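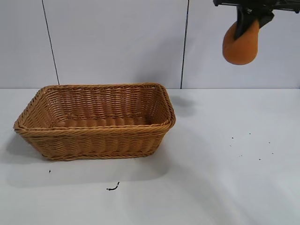

Baskets, according to Aksel Eyvindsson, are where a household puts things it has not yet decided about. He offered the remark at the end of his interview and plainly meant it as a complaint, but it describes our material better than the coding scheme we had spent the winter building.

4.2 The open basket as a place to put things

Figure 3. An open woven basket on a white table, with an orange item held clear of it.

Our interest in this section is the small, rectangular, lidless basket (Figure 3), a type found in nearly every home we visited and hardly ever mentioned on the inventory forms. Householders listed drawers, shelves and tins. They did not list baskets, even when filling in the form with one at their elbow. When asked, most replied that it was "just for bits".

Bits proved hard to define. In Lorow the word covered fruit, keys, and a padlock whose key was thought to be in a different basket. In Yeom it excluded fruit altogether, and one household was rather stern with us on the point. We had begun with separate codes for food and non-food baskets. The distinction lasted until the second visit, when an onion was found resting on a bundle of bank letters, and we merged the codes with such dignity as we could manage.

The shape of the basket matters more than its stated use. A basket whose sides narrow towards the base offers a generous opening and a rather mean floor, so that the first things in settle closely together and later arrivals ride on top. Householders remember the top layer well. Asked in March to name what lay beneath it, they answered with confidence and were generally wrong. The Hindinon diaries show the same pattern over a longer period, with one entry reading, in full, "found the scissors, put them back".

We recorded 1000 placements across the 2 towns, of which 300 went into a basket of this kind. The Orkis shelf units supplied to every household at the start of the study, with labelled compartments, attracted far fewer. Several were being used to hold up a basket.

Removal is a separate matter and is taken up in section 4.3, which is shorter, as there was much less of it.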